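2021-05-31

Up too early, tea, no breakfast. Whole day on the Idus arms in the sim because the real one is still in bits at Clillness waiting on a wrist bearing. Alfie says 8 days. He said that in November about the other one.

Job was the home pose. Somebody had changed the left shoulder offset and not written it down (Samer, I think, but he's on leave so can't shout at him). Left arm kept parking too low over the table side, right one fine. Spent the morning going through the joint file line by line. 3,724 lines and the bad one was near the bottom, obviously. Put it back to 90, saved, reloaded, crashed. Reloaded again. Ok.
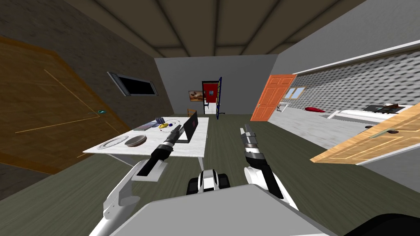

Head view, both grippers out, plate and bowl by the near edge.

Then Rawan rang about the Hakim licence, lost half an hour on that. She wants it on the shared machine, I want it on mine. Not settled. Must email Wissam before he renews teh wrong one again.

Back to it after lunch (cheese roll, dry). Did the grippers next. Closed them, opened them, wrote down the numbers, did it again. Right fingers lag the left a touch, tiny, but Ruba will spot it so better I find it first. Dropped the damping on the right side, too much, it twitched like mad. Put half back.

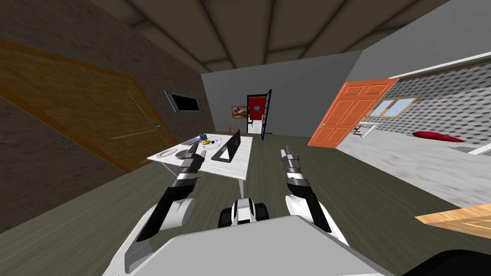
Head calibration still to do as well. Ruba's note says run it 15 times from a cold start and bin the first one. Got through five before the licence server dropped. Bavska's fault, their end, no answer on the phone. Left a message, bit short with them, will say sorry tomorrow.

Written on the whiteboard in big letters: DO NOT TOUCH LEFT SHOULDER OFFSET. Backup of the joint file on the stick in my top drawer and another on the server.

Tomorrow: the other ten runs, chase Alfie re bearing, grease for when it comes, check if we have the small hex keys or if they went to Clillness too. Milk. Bed now, eyes like sandpaer.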